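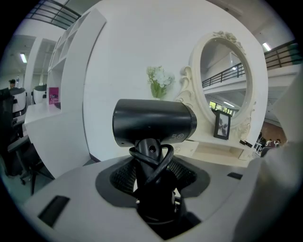
According to one reader in Lutthorpe, the last issue spent too long on arms and too little on what goes at the end of them. "You can swap the arm and hardly notice," the message went. "Swap the fingers and everything you recorded is a different job." The reader wanted to know which fingers we had settled on for the hand-held tools, and whether we had tried anything softer than the stock ones from Ostdale.

We have, and the comparison took up most of March. Two finger sets went onto the same hand-held body, with the same wide-angle camera and the same controller firmware. The first was the Ostdale set we have used from the start. The second was the Rondel set, which is softer along the inside face and bends further before it pushes back. The household tasks stayed as they were, and they include lifting a hair dryer out of its stand and putting it back with the cord looped at the neck.

We logged 3136 attempts over the whole comparison. After throwing out the ones with bad tracking or a late start on the recording, 2127 were left to score. Most of the losses came from tracking. Smooth white walls and white furniture give the software little to hold on to, and a turn of the wrist toward a plain surface is enough to lose position. Mirrors are the other trouble spot, and the Jireš tracking build handles them better than the one we had before. We plan to move every tool over to it.

On rigid things with a clear edge, the two sets came out even. Books, bottles, drawer pulls and remotes gave us no reason to pick one over the other. Round handles were different. The Ostdale fingers tend to touch at two narrow lines and let a cylinder roll, which matters when the heavy end is on top. The Rondel fingers wrap a little and hold the angle. Operators said they squeezed less with them, and the trigger readings agree.

Cords are where the Rondel set does worse. A loop of cable can work its way into the fold at the base of the finger, and then the release is slow or drags the object sideways. We saw this 20 times in the scored runs and never with the Ostdale set. A strip of thin tape across the fold helped for a few hours of work and then peeled. A printed cover is being drawn up – the first one was too stiff and has gone in the scrap box.

The other complaint is about the view. The Rondel finger is wider and sits higher in the picture, so it hides more of what is off to the side when the jaws are open. Moving the camera mount back 4 millimeters gave us some of that view back, though the tool is then harder to get under a shelf. We would like to try a mount with a slight tilt before deciding.

For now, the tools in Lutthorpe will keep the Ostdale fingers for drawers, shelves and anything with a cable. The Rondel set goes on for bottles, tumblers and plain handles. Please write down which set is fitted at the start of each session, along with the camera mount position. Several sessions from early in the month had to be sorted by eye, and it was slow going.

Spare screws for both sets are in the top drawer under the charging rack. The Rondel ones are shorter and should not be mixed in with the rest.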